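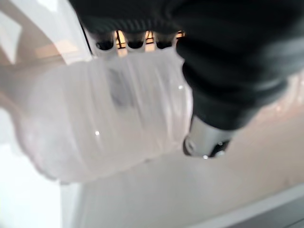
3.2 Carrier screening and sample handling

Blood samples were collected from 775 adults registered with the Plurcombe clinic between June and the end of the study. All had at least one relative with a confirmed diagnosis of an inherited metabolic disorder caused by a fault in a single gene. Samples were stored at 4 °C and processed within two days of collection. DNA was extracted with the standard column method and each sample was given a study number before it left the clinic.

The full panel covered 3,145 variants in eight genes. Most of these are rare, and many have been reported in only one family. Variants were sorted into the usual five classes, from benign to disease-causing, by two readers working separately. Where the readers disagreed - mostly over missense changes with little published data - the case went to a third reader (Pruitt), whose decision was final.

A person was counted as a carrier if one copy of a gene held a disease-causing or likely disease-causing variant and the other copy did not. Variants of uncertain significance were recorded but not reported to participants. This follows the practice of the Esposito cohort and makes the carrier rates in the two groups easier to compare.

Figure 1. Order of steps from blood draw to carrier report. Samples that failed the first quality check were extracted again once and then dropped.

Large deletions are easily missed by short-read sequencing. All samples were therefore also tested with a separate copy number assay, and any deletion it found was confirmed by a second method before the result was released. Participants received their results by letter, with an offer of genetic counseling at the clinic.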